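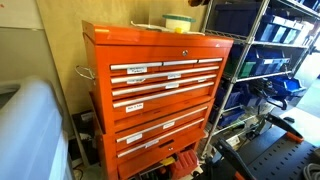 工具キャビネットと部品棚。上段チェストのいちばん下の引き出しが「Bolts & Nuts」。

Clallthorpe ロボット製作クラス 作業記録ギャラリー

Clallthorpe のロボット製作クラスで進めている課題機「Pai」の作業記録である。Pai は Flokeck 競技会の搬送部門に出す自律移動機で、床に置かれた円筒形のワークを拾い、指定された棚まで運ぶ。作業場所は Irdale 棟の実習室。設計、加工、組立、配線、制御、試走の順に、担当班の作業日誌から要点を抜き出して掲載する。6月28日の校内審査に提出した版を基にし、審査後の変更点は各項の末尾に追記した。

工具と部品の保管

工具はキャビネット、共用部品は棚のビンに収める。引き出しのラベルは手書きとし、中身を入れ替えたときは入れ替えた者がその場で書き直す。印刷ラベルも検討したが、変更の頻度が高い時期は更新が追いつかず、実物と表示がずれる期間が生じたため採用していない。

部品台帳の登録数は577件。台帳の一行は「部品番号、名称、規格、保管場所、使用箇所」の五項目で構成する。保管場所は棚と引き出しの記号で書き、「いつもの場所」「机の上」といった記述は受け付けない。使用箇所が空欄の部品は学期末に見直し、次の設計で使う見込みのないものは共用在庫に戻す。

審査後の変更:台帳に「代替可否」の列を追加した。ねじ類はほぼ全件が代替可、軸受とギアは代替不可。

締結部品

機体の締結には M3 と M4 の六角穴付きボルトを使う。当初は板厚ごとに長さを細かく変えていたが、組立時の取り違えが続いたため、長さの種類を絞り、余りはスペーサーで調整する方式に改めた。質量はわずかに増える。組立時間は短くなり、分解整備のあとに正しい位置へ戻せる割合も上がった。

ボルトは取り外した時点で磁石皿に置き、再使用するものと廃棄するものを分ける。六角穴の角が丸くなったものは、その場で廃棄側に入れる。緩み止めナットは一度外したら再使用しない。

振動のかかる箇所には中強度の緩み止め剤を塗布する。塗布箇所は組立図に青の三角印で示し、塗布した者が図の横に略号を記入する。樹脂部品に接する箇所では割れの原因になるため使わず、緩み止めナットで代える。

審査後の変更:合いマークを導入した。締付け後にボルト頭と母材にまたがる線を引き、試走後に線のずれを目視で確認する。

フレーム

主フレームはアルミ押出材の枠に、アルミ板の底板を載せた構造である。切断は実習室の丸鋸で行い、端面はヤスリで直角を出してから連結金具で固定する。直角度の確認にはスコヤを用い、対角寸法を両方測って差を記録する。

初版の枠は対角寸法の差が大きく、床に置くと一輪が浮いた。原因は連結金具を一か所ずつ本締めしていたことにある。現在は全箇所を仮締めし、定盤の上に置いて四隅を押さえた状態で、対角の順に本締めする。手順書にはこの順番を番号付きの図で載せた。

底板の軽量化穴は、荷重のかかる経路を外して配置した。最初の案では電池の下にも穴を開けていたが、電池固定ベルトの張力で板がたわむため塞いだ。底板は交換を前提とした部品とし、加工データを版番号付きで保管している。

走行部

駆動は左右独立の差動二輪、前後に自在キャスターを置く。全方向移動の車輪も候補に挙がったが、競技床の継ぎ目を越えるときの振動が大きく、自己位置の推定に影響したため見送った。

車輪の直径は94mm。モータの定格回転数と減速比から求めた値で、市販のゴム輪にアルミのハブを旋盤加工して組み合わせている。ハブの振れはダイヤルゲージで測り、基準を超えたものは再加工に回す。

走行距離の算出には車輪の実効直径を使う。荷重でゴムがつぶれるため、公称値のままでは距離の誤差が積み上がる。直線を往復させて実測距離と指令距離を比べ、左右それぞれの補正係数を求める。係数は設定ファイルに記録し、車輪を交換した場合は必ず測り直す。

回転方向の誤差については、その場旋回を繰り返し、開始時の向きとの差から輪距を補正する。時計回りと反時計回りで差が出る場合は、輪距を疑う前にキャスターの動きを調べる。本機では後側キャスターの軸に切粉が入っており、清掃後に差が縮まった。

審査後の変更:キャスターの取付けを長穴にし、高さを調整できるようにした。

昇降機構

アームの昇降は送りねじとリニアガイドの組合せで行う。ベルト駆動より遅いが、電源を切っても位置が保たれる。競技規則では非常停止時にワークを落下させないことが求められるため、保持のしやすさを優先した。

送りねじとガイドの平行が出ていないと、上端付近で負荷が増える。調整では、ナット側の固定ねじを緩めたまま上下端まで手で送り、抵抗が最も小さい位置で締める。締付け後にモータ電流を測り、行程の全域で波形に段差が出ないことを確認する。段差が出た場合は固定ねじを緩めるところからやり直す。

原点検出は機械式スイッチで行う。光学式は実習室では安定していたが、照明条件の異なる部屋で誤検出が起きた。スイッチの取付け板には遊びがあり、これが原点の再現性を悪くしていたため、位置決めピンを追加した。

把持部

把持部は平行に開閉する2本指で、サーボモータの回転をリンクで直線に変換する。指先は交換式とし、樹脂を3Dプリンタで造形した本体にシリコーンのパッドを貼る。

パッドの硬さと形状は班内で比較試験を行った。平らなパッドは円筒ワークに線で当たり、搬送中に傾きやすい。V字溝は中心が出やすいが、進入位置がずれるとワークを押し倒す。現行版は入口を広げた浅いV溝で、進入時のずれを許容しつつ閉じ終わりで中心を合わせる。

把持の成否はサーボの位置偏差で判定する。指令どおりに閉じ切った場合は空振り、途中で止まった場合は把持と見なす。パッドがへたると閾値が合わなくなるため、交換時に空の状態とワークを挟んだ状態の値を記録し、その中間に閾値を置き直す。

造形方向は、リンクからの力が積層面をはがす向きに働かないように決める。初版は表面の仕上がりを優先して立てて造形し、根元で層間剥離を起こした。寝かせて造形する現行版では支持材の跡が残るが、摺動面だけを研磨して使っている。

電装

電源系統は動力用と制御用に分ける。非常停止ボタンは動力側のみを遮断し、制御側の計算機は動作を続ける。停止直前の記録を失わないための構成である。停止の解除後に自動で動き出すことは禁止し、操作者が改めて開始操作を行うまで全軸の出力を切っておく。

線材の色は、動力の正極を赤、負極を黒、信号を黄、通信を緑とする。色の足りない場合は両端に同じ番号の札を付ける。片端だけの札は無効とし、検査で差し戻す。

圧着は指定の工具で行い、引張り確認をしてからコネクタに挿入する。被覆を噛み込んだ端子は見た目では分かりにくい。導通試験では正常でも、機体が振動すると断続する。試走中に片側の車輪だけが瞬間的に止まる現象があり、制御の不具合として調べていたが、原因はモータドライバ側の圧着不良だった。以後、原因の切り分けはコネクタの確認から始める。

可動部の配線には余長を設け、曲げ半径が小さくならないように樹脂チェーンに通す。上端と下端で配線が張らないことを、電源を入れない状態で手で送って確認する。結束バンドの切り口は平らに切る。

審査後の変更:電池コネクタに逆挿し防止のキーを追加した。

センサ

障害物の検出には測距センサを、ワークの検出にはカメラを使う。測距センサの高さは機体の重心ではなくワークの高さを基準に決めた。高すぎるとワークの上を通過し、低すぎると床の継ぎ目を拾う。

カメラの校正には市松模様の板を使用する。板が反っていると歪み係数に影響するため、紙を厚手のアルミ板に貼ったものに替えた。撮影は画面の四隅を含めて行い、中央だけに偏った組は校正に使わない。校正結果には再投影誤差を併記し、値の悪い組は撮り直す。

取付け角は機体の整備で変わることがある。そのため起動時に床の基準マークを読み、設定値との差が許容内かどうかを調べる。許容外であれば自動運転に入らず、操作画面に取付け確認の表示を出す。

制御ソフトウェア

動作は状態遷移で管理する。状態は「待機」「接近」「把持」「搬送」の4つで、各状態に開始条件、終了条件、制限時間を定義した。終了条件を満たさずに制限時間を過ぎた場合は、その場で停止して待機に戻る。制限時間のない状態を作ることは認めない。

初期の版では、把持に失敗すると接近へ戻る処理を無条件に行っていた。ワークが倒れている場合に接近と把持を繰り返し、競技時間を使い切る結果になったため、再試行の上限を設けた。上限に達した場合はそのワークを対象から外し、次の候補に移る。

速度指令は台形加減速とする。搬送中は加速度の上限を下げ、空の状態とは別の値を使う。値の切替えは把持判定に連動させ、判定が不確かなときは低いほうを選ぶ。

設定値はプログラム本体に書き込まず、設定ファイルに分離した。ファイルには値、単位、測定した条件を記す。単位の記載がない値は読込み時にエラーとする。以前、角度の単位を取り違えた設定で昇降部が可動端に当たり、取付け板を曲げたことがある。

変更は班内で別の者が読んでから本体に統合する。確認者は、動作の変更点、影響する状態、試験の有無を記録に残す。試走の直前には統合を行わない。

試走

試走は実習室の床に競技場の一部を再現して行う。棚の高さとワークの寸法は規則書に合わせ、床の継ぎ目には段差を付けた板を使った。出発位置は毎回治具で合わせ、向きのばらつきも故意に与える。同じ条件だけを繰り返すと、偶然合っている設定を見逃す。

記録するのは開始条件、終了状態、所要時間、中断理由である。中断理由は自由記述をやめ、「検出」「走行」「把持」「通信」「電源」「操作」から選び、補足を書く形式にした。自由記述の時期は「調子が悪い」という記載があり、後から集計できなかった。

電池電圧も開始時に記録する。電圧の下がった状態では加速が鈍り、制限時間による停止が増える。充電直後の結果だけで制限時間を決めないこと。

試走中の役割は、操作、監視、記録に分ける。監視担当は非常停止ボタンに手が届く位置から離れず、画面を見ない。操作担当が異常に気付いた場合も、声を出してから停止操作を行う。停止後に機体へ近づくのは、動力側の表示灯が消えたことを監視担当が確認してからとする。

校内審査での指摘

校内審査では次の指摘を受けた。

・非常停止ボタンの位置が片側に寄っており、反対側から手が届きにくい。
・組立図と実機で、センサ取付け板の版が一致していない。
・電池の交換手順が文書になっていない。
・把持判定の閾値を変更した記録に、変更前の値がない。

ボタンは機体上面の中央へ移設した。取付け板は組立図を実機に合わせて改訂し、旧版の部品には赤で版番号を書いて分離した。電池交換の手順書は作成済みで、初めて作業する者が文書だけを見て交換できるかを確認している。閾値の記録は様式を改め、変更前後の値を並べて書く欄を設けた。

作業前後の確認

作業前は保護眼鏡の着用、長い髪と袖口の処理、使用工具の点検を行う。回転工具を使う間は手袋を外す。電装作業では指輪と金属製の腕時計も外し、電池を切り離してから始める。

作業後は工具を元の引き出しに戻す。六角レンチはサイズ順に並べ、欠けがあれば退室前に探す。見つからない場合は機体の内部も調べ、それまで通電しない。切粉は刷毛で集め、エアブローは使わない。充電中の電池を残して退室することは禁止とする。

残作業

・搬送時の振動低減。棚の手前で減速を始める位置を見直す。
・予備の把持部を組み、現用品との互換を確認する。
・樹脂チェーンの固定端を補強する。
・カメラ校正板の保管袋を用意する。
・輸送箱の内寸を測り、機体の固定方法を決める。

8月は Irdale 棟の実習室で通し試走を行う。機体の構成は通し試走の開始時に固定し、以後の変更は故障部品の交換と設定値の修正に限る。交換した部品は台帳の使用箇所欄に反映し、外した部品には状態を書いた札を付けて保管する。

掲載内容の訂正は Clallthorpe ロボット製作クラスの記録担当まで。部品番号の照会には台帳の版を添えること。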